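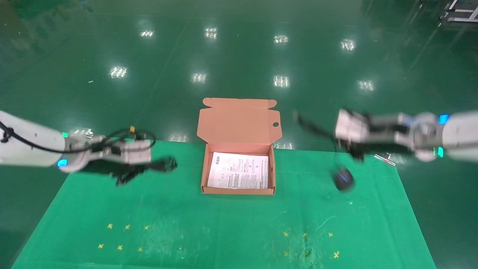
Drirnside packing cell – pre-shift check, two-arm station
Checked by: Yae Yagi, April

Emergency stop, both sides: OK
Floor clear and dry: OK
Mat flat, tape markers stuck down: OK. Mat is scuffed, still usable.
Arm cables clear of joints: Watch. The loop over the left forearm needs another clip.
Grip force: OK after reset
Carton open, instruction sheet in: OK
Loose parts off mat: Fail. Metal rod near the right arm, remove before start.

Comments: Mouse and cable into the box took 90 seconds at best. A person at Clomport does it in 45. Cables still snag – keep 2 people on the bench for now.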